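Tovidora, and the long walk home

Film — 30th December

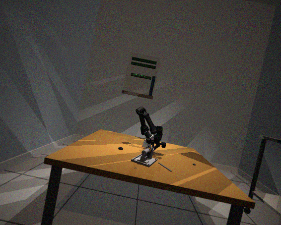 A robot arm mounted on a wooden table, computer render.

Valentin Widmer makes films about people who can't leave. His first was set on a ferry. The second, a petrol station, one night, two brothers and a dog. Tovidora is the third and it finally lets someone out of the door, though it takes her most of an hour to find her shoes.

She is Flomeo, a night cook in a hill town that has lost its school, its bus and most of its young men. Her father owes 700 to a neighbour called Favier. Not a fortune. Widmer never says which currency and never needs to, we see what it costs in eggs, in petrol, in the way she counts change on the step. Favier wants it by the end of June. So she walks down to the coast to ask for it from an aunt she has met once.

And that's the plot, more or less. A walk. Some 200 people applied to play Flomeo and the part went to a woman who'd come along to drive her cousin. She is terrific. Flat-footed, cross, very funny when she's lying. There's a scene in a chemist's where she tries to return a half-used tube of hand cream and I'd of happily watched it for another ten minutes.

The middle sags. A lorry driver, Venkataraman, gives her a lift and a speech, and the speech is too long — you can hear the writer in it. The sheep are overdone. Music, too much of it, mostly cello.

But then the coast. Widmer holds on the aunt's kitchen for a single shot, kettle going, both women talking about curtains, neither of them mentioning money. My screening was a full house, 600 seats, and there wasnt a cough. When the aunt finally gets up to look for her purse she goes to the wrong drawer first. Lovely touch.

I've seen it twice now. Second time I liked Favier more, he has maybe four lines and spends the rest of it mending a gate. The ending will annoy people. It annoyed me, the first time, then I missed my stop on the way home thinking about it.

Tovidora is in cinemas now, subtitled, 12A.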